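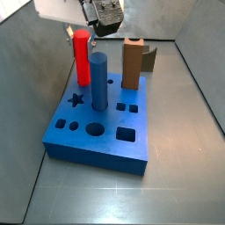 Blue base block with red cylinder, blue cylinder and notched brown block.

Cultarmont opens shape-fitting block range to schools and clinics

NELTEVCOMBE, April – Cultarmont will begin supplying its Yan series of shape-fitting blocks to schools, therapy clinics and training centers this month. The series was previously sold only as single replacement parts. It is now offered as a complete set with a base block, fitting pieces and a printed task guide.

The Yan set is intended for work on grasp, alignment and insertion. Each task starts with the base block on a flat surface. The user selects a piece, turns it to match an opening and lowers it until it seats. Pieces include plain cylinders and a square-section block with a semicircular notch in the top. The notch gives the user a visible reference for orientation, and it can also carry a round part laid across it in the more advanced tasks.

"The earlier parts were ordered mostly by people who had lost one," said Smaranda Voicu, product manager at Cultarmont. "Buyers kept asking for a base and a sequence of tasks to go with them. We had the tooling for the base already, so the main work was in the guide and in the fit."

Fit was the subject of most of the design changes. The company tested seven clearance settings between piece and opening before selecting the one used in production. Tighter settings caused pieces to bind when they were lowered at a slight angle. Looser settings let the cylinders lean after release, and that made the height comparison tasks unreliable.

Color is used to separate pieces during instruction. An instructor can ask for a piece by color, by outline or by both. The guide also includes a group of tasks in which color is not mentioned and the user works from shape alone.

The guide contains 30 tasks in order of difficulty. Early tasks use one piece and one opening. Later tasks require the user to place pieces close together, where the first piece limits access to the second – a situation that calls for a change in approach direction or in the order of placement. Timing sheets are included but are optional.

Folasade Akinola, an occupational therapist who reviewed the guide before printing, asked for the timing sheets to be moved to the back. "Most of my sessions are not timed," she said. "I record which hand was used, whether the piece was turned before or after contact, and how many attempts it took. The recording form now has columns for that."

The first production run is 500 sets. Orders are being filled from the Hotorholm warehouse, and customers who already own replacement parts can buy the base block separately under catalog number 2224. Parts bought earlier fit the new base without modification.

Pieces can be wiped with a damp cloth and mild soap. Cultarmont advises against solvent cleaners. Openings in the base should be kept free of grit, as trapped particles change the fit.

Dorin Pop, who heads production, said a second base with a different layout of openings is in preparation. No release month has been set.

Sample sets may be requested by schools and clinics through the Neltevcombe office. Requests received by noon on Tuesday ship the same week.

Press contact: Anca Stanciu, Cultarmont
Orders and samples: Ibsa Yimer, Neltevcombe office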